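**Londar: Greifer öffnete ohne Befehl – Versuche mit Dosen unterbrochen**

Die Firma Jikwood hat im Februar einen Teil ihrer Versuche mit Roboterarmen in Londar unterbrochen. Grund ist ein Fehler in der Steuerung, bei dem ein Greifer während der Bewegung öffnete, ohne dass ein Befehl dafür gegeben wurde. Eine Dose fiel dabei auf den Boden. Verletzt wurde keine Person, teilte das Unternehmen mit.

In Londar üben Arme an einem Holztisch das Greifen und Umstellen von Dosen. Die Software dafür trägt den Namen Uto und wurde kurz vor dem Vorfall auf die Version 4 gebracht.

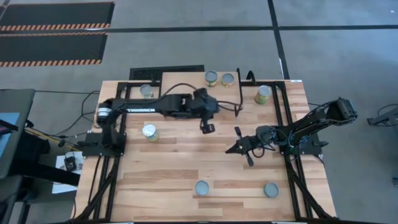
Nach den Angaben von Jikwood trat der Fehler insgesamt 6 Mal auf, immer in der zweiten Hälfte einer längeren Schicht. Die Techniker vermuteten zuerst ein beschädigtes Kabel am Handgelenk. Der Austausch brachte jedoch keine Besserung. Erst die Auswertung der Protokolle zeigte, dass nach 3.000 Greifvorgängen ein Zähler in der Software überläuft. Der Greifer bekommt dann für einen kurzen Moment keinen Sollwert und geht in die Grundstellung, und diese ist offen.

Kritisch ist dieser Punkt vor allem bei schweren Gegenständen. Die Grundstellung war so gewählt worden, damit im Notfall keine Finger eingeklemmt bleiben. An eine volle Dose in der Luft hatte man bei der Planung weniger gedacht. Bis zur Korrektur gilt in Londar eine Grenze von zwei Stunden pro Durchlauf, danach wird die Steuerung neu gestartet. Während der Bewegung darf niemand in den Arbeitsbereich greifen.

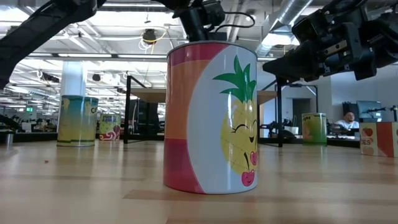

Maldonado hält die Maßnahme für zu schwach. Ein Neustart nach Uhrzeit schütze nicht, wenn die Arme an einem Tag schneller arbeiten als geplant, der Zähler müsse selbst überwacht werden. Außerdem solle der Greifer bei fehlendem Signal die letzte Position halten und erst auf Knopfdruck öffnen.

Jikwood prüft den Vorschlag nach eigener Aussage. Eine korrigierte Version von Uto wird zur Zeit an einem einzelnen Arm ohne Last getestet – einen Termin für die Freigabe gibt es noch nicht.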